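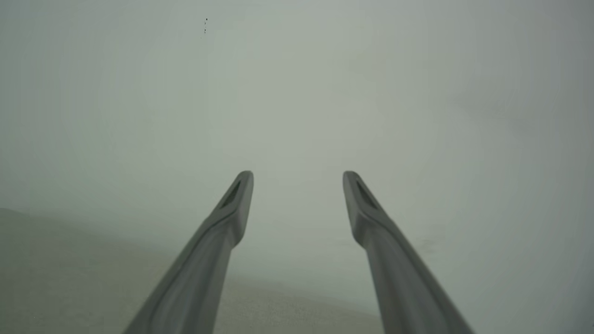 Clementina Rebelo wrote in after my last gallery to ask when, exactly, one of these things is going to empty her dishwasher, and would I please stop telling people "soon." She's been hearing soon since she bought the dishwasher! Fair enough, Clementina. I'll try to go this whole page without the word.

So, welcome back to the chores gallery. If you're new, I'm the person who spends too many Saturdays in the Garton workshop in Serkville, where a few of us try to get a robot arm to do the stuff you do at home without thinking, plus a bit of shop work for Waredia (the hardware store on the corner, which lets us practice on its shelves after closing). I take pictures, I write a line or two under them, and then I ramble. You've been warned.

Open wide

Two gray fingers, open, with nothing between them. I like how they bend at the shoulder, and those slanted slots in the pads, one leaning each way like a pair of eyebrows.

OK, rambling now. People always want to see the grab, and I get it, the grab is the fun part. But I've come around to thinking the open hand is where most chores are won or lost. How wide do you open? Which way are you facing? If you come at a coffee mug with the fingers turned the wrong way you'll hit the handle and shove the whole thing into the sink, and closing nicely after that won't help you one bit.

What we've been up to

Since February we've logged 2942 tries on our arm, which we call Orozco (long story, there was a sandwich involved). A try means one attempt at one thing: pick up the sponge, hang the mug, put the box of screws back on its peg. I write them all in a spreadsheet and yes, I enjoy it.

Sponges are great. Sponges forgive you everything. You can grab one by the corner, or the middle, or practically by accident, and it still ends up in the dish. If your house were made of sponges I'd tell you to order a robot this afternoon.

Mugs are decent as long as they're standing up and spread out. Put them close together, the way mugs live in a real cupboard, and Orozco gets very polite and very slow. I timed one mug and then wished I hadn't.

Towels, oh boy. We've done 143 towel folds and I'd be happy to put 2 of them in my own linen closet. The rest look like something a dog slept on. Cloth never lands the same way twice and the arm has to hunt for a corner, and when it finds one it's often the wrong corner, and then it folds very carefully and very neatly in the wrong direction. I find this hilarious. My wife, who hoped I'd bring this skill home, less so.

And the store?

The shelves at Waredia are going better than the kitchen, which surprised me at first. The boxes are stiff, they have flat sides, and they have a place to go. Moving a box from the cart to the shelf works well enough that I've stopped holding my breath. Paint cans too, the small ones. Anything on a blister card is still a mess: the card swings, the peg is skinny, and you need a kind of jiggle at the end that my hand knows and I can't seem to describe to a machine.

We did get in trouble once for leaving the drawer anchors in with the wall anchors. That one was me, no robot involved.

So can they do chores yet?

Some, slowly, with somebody standing next to them. That's my answer today, and I know it isn't what Clementina wants. For the dishwasher in particular, plates from the bottom rack look doable to me and I'd love to try. Glasses I'd keep away from it for now. Silverware I don't even want to think about, a whole basket of skinny shiny things all leaning on each other!

What would change my mind is boring stuff. I want to see it do the same mug all afternoon and not need me. I want someone else to come in, move the rack over a few inches, and have it cope. One lovely grab on a good day makes for a nice clip and I've posted plenty of those, guilty, but you can't go out and leave it running on the strength of a clip.

Odds and ends

A few of you asked about the counter at the bottom of the old page. It got to 3510 visits and then I broke it while changing the background color, so it's gone. If anyone knows how to get it back, write me.

Somebody else asked whether I'd let Orozco near my own kitchen. I would, with the good plates put away.

If you have a chore you'd like us to try, send it along with the size of the thing and whether it's floppy. Floppy goes to the bottom of the list, sorry. Bottom-rack plates are up next, and Clementina, if you've got a chipped one you don't love, mail it over and we'll use it.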